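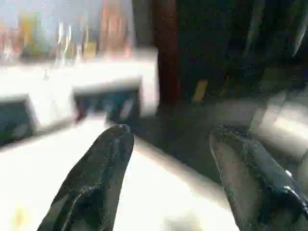

Abb. 1: Zwei schwarze Greiffinger, dazwischen ein breiter Abstand.

Projektbericht
Besucher am Quellbecken von Ivaddale
Modul Tourismusgeographie, Gruppe 6
Verfasst von: Anderson Peixoto, Raíssa Sampaio, Yevdokiia Yatsenko
Betreuung: Elaine Amaral
Abgabe: 2. Juli 2021

1. Ausgangslage

Ivaddale ist ein kleiner Ort am Ende eines Tales. Oberhalb der letzten Häuser liegt ein natürliches Quellbecken, das im Dorf Cisteo genannt wird. Das Wasser kommt dort aus einer Felsspalte und sammelt sich in einer fast runden Vertiefung. Früher haben die Familien an diesem Platz ihre Wäsche gewaschen, heute kommen vor allem Ausflügler aus Tarkenham. Viele von ihnen haben das Becken zuerst auf einem Foto im Internet gesehen.

Unsere Gruppe wollte wissen, warum die Leute den Weg machen, wie lange sie bleiben und ob sie im Dorf etwas kaufen oder essen. Die Gemeinde hat zu diesen Fragen bis jetzt keine eigenen Zahlen.

2. Vorgehen

Im Mai waren wir an 9 Tagen in Ivaddale. Wir haben 200 Personen mit einem kurzen Fragebogen befragt, immer auf dem Rückweg, beim unteren Parkplatz. Der Fragebogen hatte sechs Fragen und war auf Deutsch und Englisch vorhanden. Kinder haben wir nicht befragt.

Dazu haben wir ein längeres Gespräch mit Myrtle Mbeki geführt, die im Dorf die Pension Teixeira leitet. Das Gespräch wurde mit ihrer Erlaubnis aufgenommen und danach von Yevdokiia Yatsenko abgeschrieben.

3. Ergebnisse

Die meisten Befragten waren zum ersten Mal am Becken. Als Grund nannten sie am häufigsten die Ruhe und das klare Wasser, erst danach das Fotografieren. Das hat uns überrascht, weil wir das Fotografieren an erster Stelle erwartet hatten. Einige ältere Besucher erzählten auch von der alten Meinung, dass das Wasser gut für die Augen sei. Eine Quelle für diese Meinung haben wir nicht gefunden.

Der Aufenthalt am Wasser ist meistens kurz. Wer mit dem Auto kommt, fährt oft direkt wieder zurück. Wer mit dem Bus kommt, muss auf die Rückfahrt warten und geht in dieser Zeit eher ins Dorf – diese Gruppe ist aber klein.

Frau Mbeki sieht die Entwicklung gemischt. Sie freut sich über die Gäste, aber in ihrer Pension übernachten wenige von ihnen. Am meisten stört sie, dass Autos in der schmalen Gasse vor dem Brunnen parken. Sie wünscht sich eine bessere Beschilderung schon an der Hauptstraße.

4. Grenzen der Untersuchung

Wir haben nur in einem Monat gefragt. Im Hochsommer kann das Ergebnis anders sein. Ausserdem haben wir am oberen Weg keine Befragung gemacht, so dass die Wanderer, die über den Pass weitergehen, in unseren Daten fehlen.

5. Vorschläge

Wir schlagen eine Tafel beim Parkplatz vor, mit einem Plan vom Dorf und den Öffnungszeiten der Gaststätten. Die Busfahrzeiten sollten auch oben beim Becken aushängen. Einen Eintritt halten wir im Moment nicht für sinnvoll.

Der Fragebogen und die Abschrift vom Gespräch liegen im Anhang.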